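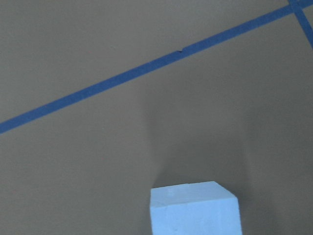
Home > Guides > Care > Support

Filed under: Getting Started / Board Game Tables

4. Marking Out Your Table for a Nimumero League Night

Nimumero plays wonderfully on any flat surface, and a marked table makes the Talell expansion so much easier to run (you'll stop arguing over borders, for a start!). Set aside an evening before your first session.

1. Clear the table and wipe it down. Let it dry fully.
2. Find the long side where the Keeper will sit. Mark it lightly in chalk.
3. Lay the border strips first, then the dividing lines.
4. Press each strip flat with a thumb, working outward from the middle.
5. Shuffle the 89 terrain cards and deal nine to each player.

Note: Step 5 changes if you own the Stutetti deck. Remove all the harbor cards before shuffling.

Caution: Do not leave tape on varnished wood overnight. Test a short piece under the table edge first.
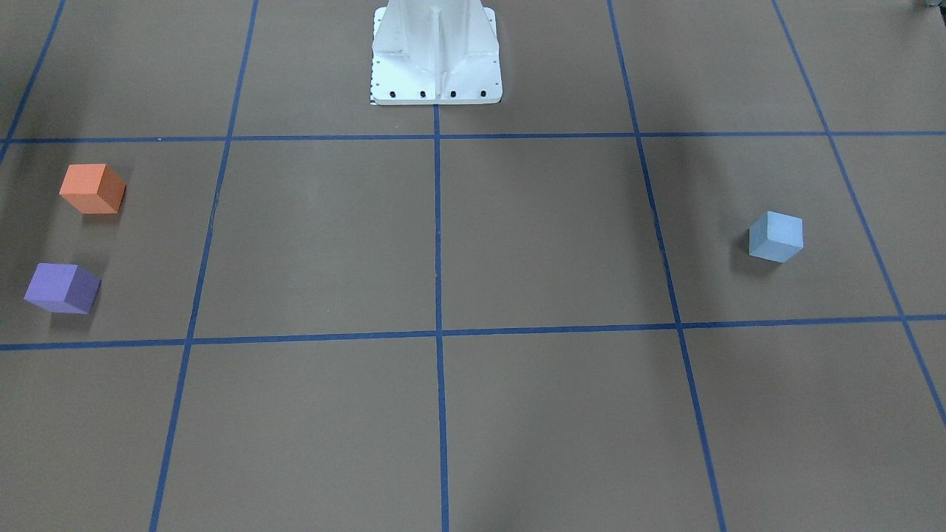
Territories in the Talell map don't have to be square, and I love how different a game feels on long, narrow ones. Try a few layouts before you settle. Blue tape on a brown top is easy to read, and a line straight down the center gives you two halves for team play, with the cross lines breaking each half into cells. Duygu Gökçe ran her whole December league on a split map like that – the final ended 1,405 to 1,119, and what a game it was!

6. Place one home marker per player in a corner cell.
7. Turn over the top event card and read it aloud.
8. Start play to the left of the Keeper.

Note: Scoring for split maps is covered in Section 7.

Previous | Contents | Next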